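Ein Plädoyer für das Glas in der Hand

Seit wir im September in die neue Wohnung gezogen sind, fragt mich jeder Besuch früher oder später, wo denn die Spülmaschine stehe. Es gibt keine. Ich habe mir angewöhnt, das freundlich und ohne große Begründung zu sagen, aber weil die Frage immer wieder kommt und meist von einem mitleidigen Blick begleitet wird, möchte ich die Begründung nun doch einmal aufschreiben, und zwar ausführlich, wie es meine Art ist.

Gläser gehören von Hand gespült. Über Töpfe lasse ich mit mir reden, über Teller sowieso, und wer eine große Familie zu versorgen hat, der soll bitte die Maschine laufen lassen und sich aufs Sofa setzen. Aber ein schlichtes, klares Trinkglas, aus dem man am Morgen seinen Saft getrunken hat, ist in so kurzer Zeit ausgespült, dass ich das Einräumen, Sammeln und Warten nie verstanden habe. In unserer alten Wohnung stand eine Maschine von Senness, ein braves Gerät, und trotzdem war am Abend kein einziges sauberes Glas im Schrank, weil sie alle im oberen Korb darauf warteten, dass endlich genug Teller dazukämen. Wir haben dann aus Kaffeetassen Wasser getrunken. Das hat mich mehr geärgert, als ich damals zugeben wollte.

Dazu kommt die Sache mit dem Fruchtfleisch. Wer Orangensaft mag oder gar diese dicken Smoothies, der weiß, wie hartnäckig sich der Rest unten am Boden festsetzt, wenn er einen Tag lang stehen bleibt. Gleich nach dem letzten Schluck genügt ein dünner Wasserstrahl — das Glas schräg halten, ein wenig drehen, mit den Fingern nachhelfen. Viel Wasser braucht man dafür nicht, und einen kräftigen Strahl schon gar nicht, der spritzt einem bloß die Ärmel voll.

Und dann das Abtropfen! Hier bin ich, das gebe ich gern zu, ein wenig streng. Ein Glas wird kopfüber hingestellt, auf eine Unterlage mit Rillen, damit von unten Luft herankommt. Das flache Geschirrtuch, auf dem meine Tante ihre Gläser in Reih und Glied trocknen ließ, habe ich 10 Jahre lang brav nachgeahmt und mich ebenso lange über den muffigen Geruch gewundert. Eine gerillte Ablage kostet wenig, sie nimmt kaum Platz weg und darf von mir aus den ganzen Tag neben der Spüle stehen bleiben. Eine Küche, in der gelebt wird, muss man nicht wegräumen wie eine Theaterkulisse.

Natürlich kann man mir vorhalten, ich verkläre eine lästige Arbeit. Mag sein. Ich bestehe auch gar nicht auf 100 Prozent Handarbeit für alle, und wenn im Haus jemand krank ist oder Gäste kommen, wünsche ich mir die Senness manchmal zurück. Aber an gewöhnlichen Tagen mag ich diese paar Minuten am Becken sehr, mit Blick auf die weißen Fliesen und mit dem Kopf irgendwo anders. Die besten Einkaufszettel meines Lebens sind so entstanden. 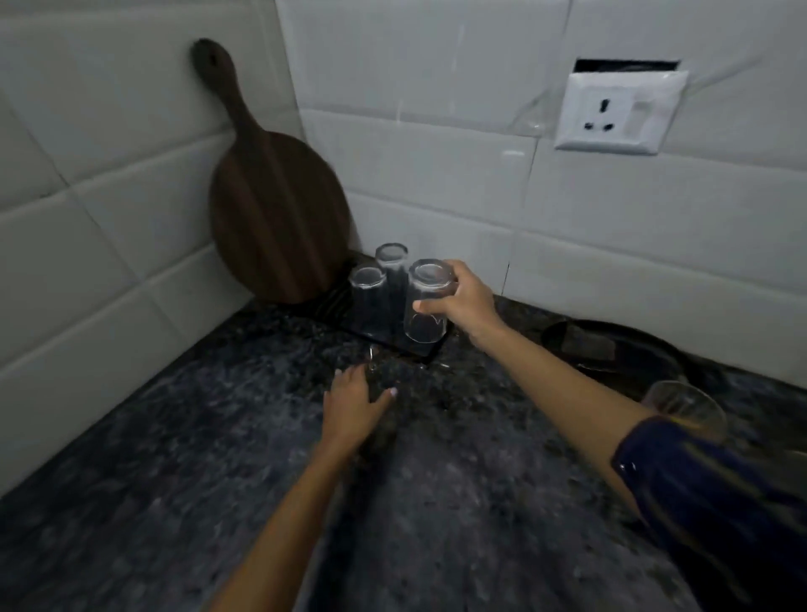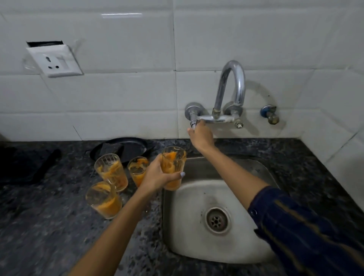
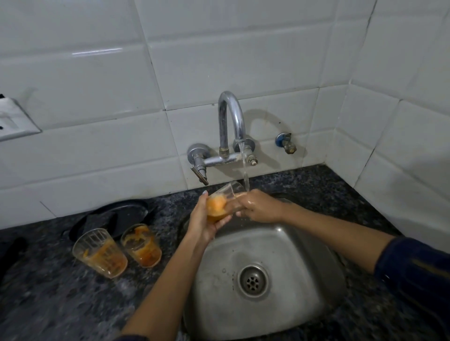

Gläserspülen von Hand: die Ablage, die Armatur und ein Glas unter dem Wasserstrahl.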